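Flunavari lança kit de manipulação bimanual para tarefas de cozinha

Já disponível para encomenda, o Plilla destina-se a laboratórios, escolas de engenharia e equipas de desenvolvimento

A Flunavari anuncia a disponibilidade do Plilla, um kit de bancada com 2 braços robóticos e pinças, preparado para o ensino e o ensaio de tarefas domésticas. As encomendas abrem em setembro.

O kit inclui os braços, as pinças, o software de controlo e um guia com 16 exercícios, entre os quais pegar em pratos, arrumar loiça num escorredor e pendurar canecas num suporte. Cada exercício pode ser repetido com objetos do próprio utilizador. O programa regista os movimentos e permite exportá-los em formato aberto.

O Plilla foi desenvolvido em conjunto com a Torkevmont, responsável pelo software. Durante a fase de ensaio, as duas empresas executaram 153 sessões de trabalho em bancada, com loiça, utensílios e alimentos de brincar. Os resultados serviram para ajustar a força de aperto das pinças e os limites de velocidade predefinidos.

A montagem faz-se numa mesa comum e não exige obras. A garantia é de 12 meses e cobre peças e assistência remota. A distribuição fica a cargo da Hauser, que aceita pedidos de demonstração nas suas instalações.

O preço é indicado mediante pedido de orçamento, conforme a configuração escolhida.
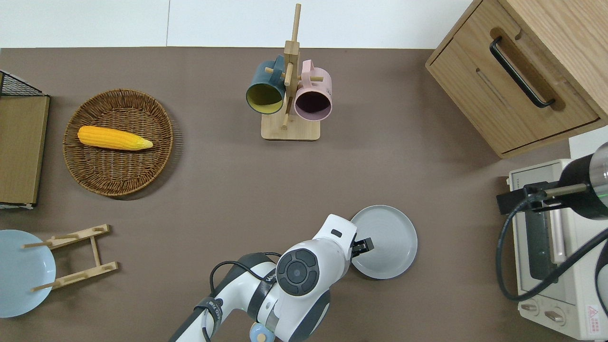
Foto: Flunavari / Divulgação. Braço robótico segura um prato cinzento numa bancada com objetos de cozinha.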